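Posting notes from our remote-control demos in the simulated kitchen, 18 September 2024. The task is driving the arm by hand so the policy has something to copy.

1/ Wrist view with the fingers wide open over the gray tray. I line up on a corner of the rim before I close anything.
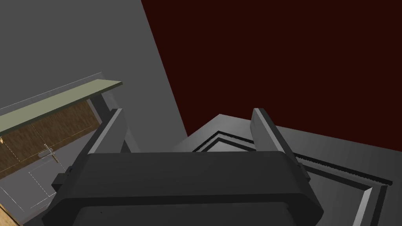 **Kurup Teleoperation Team, Trovthorpe**

2/ We're recording 20 demos per task this round. In May it was 10, and the policy copied every hesitation I made.

3/ Slow is fine. Stopping isn't. If I need to think, I do it before I hit record.

4/ The controller drifts left when my wrist gets tired. I swap out after 11 runs now.

5/ Another wrist view, fingers on either side of the tray, green ledge and wood panel off to the left. From this angle the gripper body hides the near half, so I judge by the far corner.
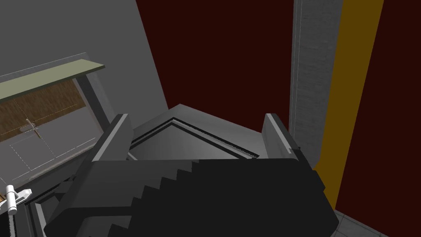

## Where the data goes

6/ Everything lands in the Cernach set, which stands at 3,037 demos. Bad runs stay in with a tag.

7/ Next up is the same task with the Murkden hand controller.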